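Table manners

Table manners are the rules people are expected to follow when eating in company. They cover how food is served, which tools are used, when to begin, where the hands should rest and what may be talked about. Most societies have such rules, and most claim that theirs rest on good sense. The evidence for that claim is thin. Very few table manners can be tied firmly to health or safety, and many of the stories told about how they began were written down long after the habits themselves.

Origins and common explanations

Popular books tend to explain each rule with a neat story. Clinking glasses is said to come from a fear of poison, with drinks spilling from one cup into another. The story is repeated widely and supported poorly: a hard enough knock to mix the drinks would waste a good deal of both, and there are simpler ways to test a host's honesty. The rounded table knife is often put down to the dislike of one powerful churchman for guests who picked their teeth at dinner. That may be so, but changes in fashion and the spread of the fork would account for it just as well.

Written advice on eating is old, and survives from many parts of the world. European guides from the later Middle Ages told readers not to spit across the table, blow their nose on the cloth or put gnawed bones back in the shared dish. It is usual to read these as proof that people did such things all the time. A warning in a book shows only that somebody thought it worth giving, and some guides copied their warnings from earlier ones.

Hands on the table

Few points divide neighbouring countries as sharply as where the hands should go. In France, guests are generally taught to keep their wrists on the edge of the table, where the hands can be seen. In Britain, children were long told to keep their hands in their laps when not eating. The French rule is commonly explained as a way of showing that no weapon is held. No similar danger seems to have troubled the British, who had knives too, and the explanation should be treated with care.

The ban on elbows is better known and no better explained. Crowded benches are one suggestion, since a diner leaning forward takes up room. Others point to old religious texts that mention leaning at table. In practice the rule is often relaxed once the plates have been cleared, which suggests that it has more to do with how formal the meal is than with space.

Reaching across the table is discouraged in much of Europe and North America, where the polite course is to ask for a dish to be passed. At meals built round shared plates, reaching is expected, within limits that differ from one household to the next.

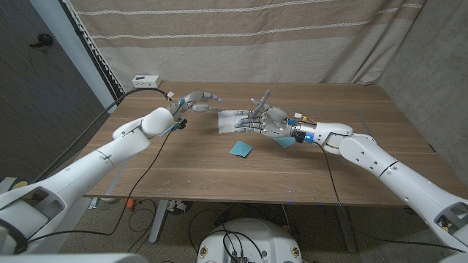

Teaching and the etiquette trade

Manners were once learned mainly at home. Paid teaching is now a small business of its own, and its claims deserve a close look. The Pustgate course, sold to firms for their junior staff, promises results after 4 sessions without saying what a result would be. The Provier handbook lists seven faults said to ruin a business lunch, but gives no source for any of them. A survey of 2,000 diners put out by Pollanen, a maker of cutlery, found that most people judge others by how they hold a fork. The questions were not published, and the finding was of obvious use to the company.

A rival guide, Salazar, takes a looser view and advises readers to copy the host. This is probably sound, though it offers little help to the host.

Criticism

Critics have long argued that table manners serve chiefly to mark off one class from another. The case is strongest for rules that need special tools, such as the fish knife, which was itself looked down on by some older families as a newcomer's purchase. It is weaker for rules such as chewing with the mouth closed, which cost nothing to follow. Defenders reply that shared rules make strangers feel at ease — a fair point where the rules really are shared, and a poor one where a guest has to guess.

Page last changed 9/12/26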